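無料の電子書籍って読む？ 調査報道ものの話

1 ゴザ猫
10月から配信されてるVatettiの電子書籍、読んだ人いますか。Laimutė KazlauskienėがPleltitzの港湾問題を追ったルポで、今だけ無料なんです。寝る前にちょっとだけ…のつもりが朝の3時でした（笑） 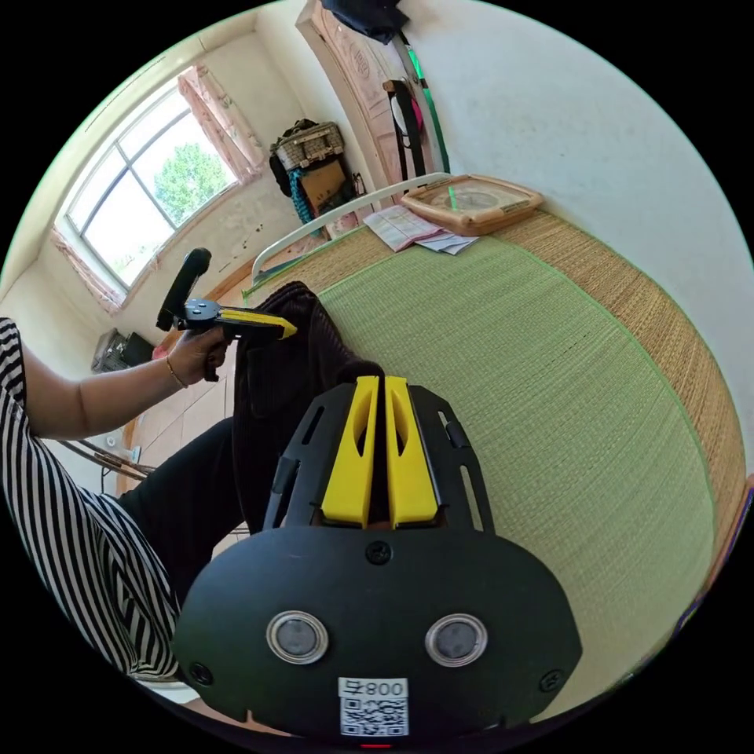 Brandãoの書評だと後半が弱いって話だったけど、そこはどうでした？ 無料でも長いと手が出なくて。

3 ゴザ猫
＞2
Sebastião Brandãoのですよね、私も読みました。後半は裁判記録の引用が続くので、しんどい人はいるかも。でも16章の元港長とのやりとりだけで元は取れます！ 無料だけど！

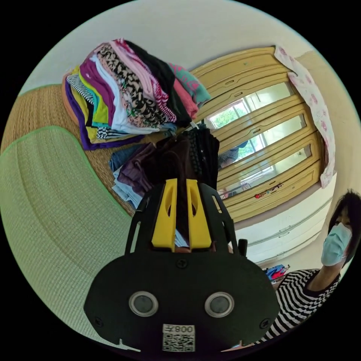 で、その元港長が最後まで実名で通してるのがすごくて、読み終わってすぐ前作も買っちゃいました。そっちは紙で3390円、痛い。

4 あぶら坂
うーん、自分は逆の意見。取材相手に肩入れしすぎで、会社側の言い分が3ページしかないのはルポとしてどうなの。Jafri紙の連載のときのほうが公平だったよ。

5 ゴザ猫
会社側は取材拒否だったって注に書いてありましたよ。3ページでも載せただけ誠実だと思うけどなあ。 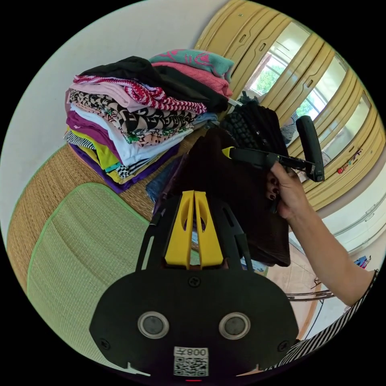

重ねた服とゴザ

6 あぶら坂
注は見落としてた、すまん。ただ拒否されたなら本文に書くべきでしょ。巻末まで飛ぶ人なんてそういないって。

7 名無しの読者
無料で配って次の有料版に誘導するやり方も、個人的にはちょっと苦手。Aswoodの続編は1000円らしいし。
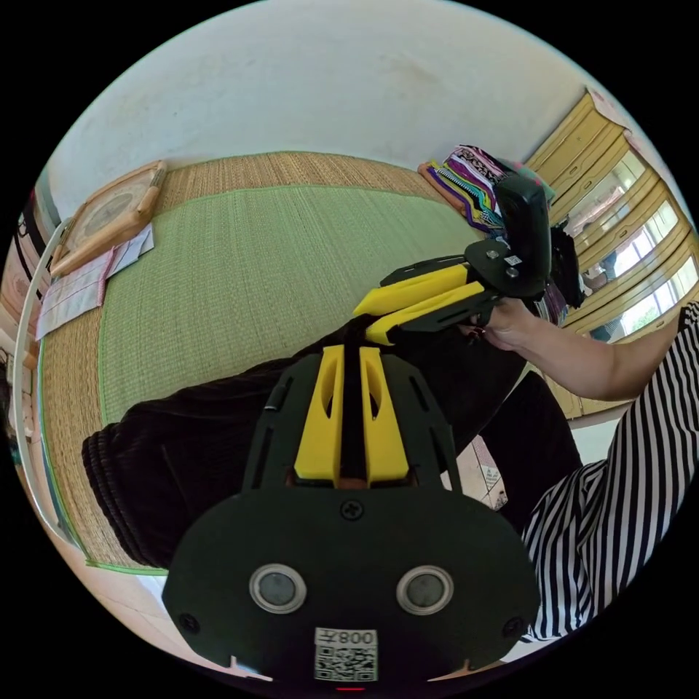 8 ゴザ猫
＞7
書いた人にお金が入るなら私は気にしないです。続編も予約しました。あぶら坂さん、連載のほうってまだどこかで読めますか？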